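Magazine > Features > Robotics

Teaching Robots by Hand, One Box at a Time

I spent a day with the folks at Rasteck, and I came home with sore thumbs. They had me work a pair of hand-held grippers, the kind you squeeze yourself, so a robot arm can later learn from what your hands did. No arm needed while you record! You pick something up, put it down, and the sensors log the whole thing.

The project is called Tridon, and the question behind it is pretty simple. Do you get a better robot from 100 careful demonstrations in one tidy spot, or from fewer messy ones done by different people? My first job was a gray fabric-covered box with a padded lid, on a marble-patterned table with a bunch of pink flowers on it. The printed marker cubes on the grippers help work out where each hand is in space, and you learn fast not to cover them with your sleeve.

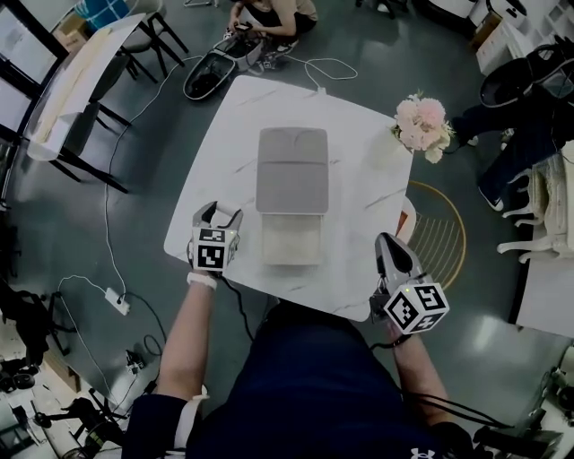 What the numbers say

The team trained one policy on the full tidy set and another on just 45 demos from mixed operators (me included, sorry). Then each got 50 tries at opening a box it hadn't met before. The tidy one managed 24. The mixed one did clearly better, though they want to repeat the test before printing a figure, and I respect that.

My favorite part was how physical it all is. You've got cables to step around, people working on the floor, and a camera strapped to somebody's head.

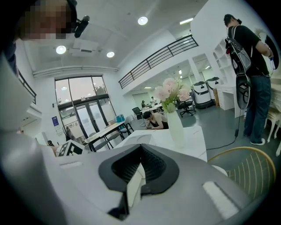 The catch is speed. I'm slow with grippers, and a policy that learns from slow people is slow too. One of the engineers suggested speeding up the recordings, which works fine for lifting and badly for anything soft. They'll try a new finger pad from Flasetti next, and I've already asked to come back for it.

Related stories
Why Soft Objects Are Still Hard
Inside the Wong Gripper Workshop
What We Read in April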